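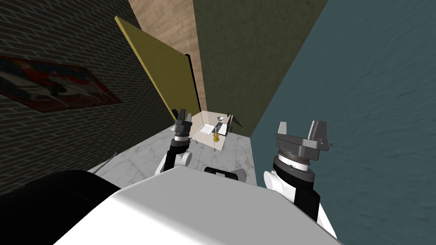 Poppy Ellwood had been a solicitor for long enough to distrust any honour that came with a form to fill in. The Posmont Law Society wanted her as its president, and the letter said the vote had been warm. She read it twice at her desk, looking for the catch. On her other screen were two robot arms reaching towards a small table at the far end of a narrow room, and she thought they looked keener on the job than she was.

"It's an honour," said Sibel Kurtuluş, from the doorway.

"It's 300 dinners."

"It's one dinner and some meetings."

"Who else did they ask?"

Sibel studied the carpet. She had sat on the society's council for six years and had never learned to lie, a handicap in council and worse in court.

"Bozkurt said no," she said at last. "So did the woman from Dreria."

"And then me."

"You were on everyone's list, Poppy."

"Where on everyone's list?"

The society had 2386 members. Poppy turned to the back page of the letter, where the result was printed in very small type. She found that 747 of them had voted, and that hers had been the only name on the paper. Even so, 100 had spoiled it. She felt a sudden liking for those hundred. They had at least picked up a pen.

"What does the president do?" she asked.

"Speaks up for the profession."

"To whom?"

"Mostly to the profession."

There was a chain, Sibel said, kept in a safe – quite heavy, and the clasp pinched. There was a speech in July. Last year's president had spoken on public trust for fifty minutes, and two judges had left by the kitchen.

Poppy took the cap off her pen. Under "Reasons for accepting" the form gave her four lines. She wrote "Asked third", blotted it, and signed underneath.

"They'll print that in the programme," said Sibel.

"Good," said Poppy, and went back to her file.

14 shares
3 comments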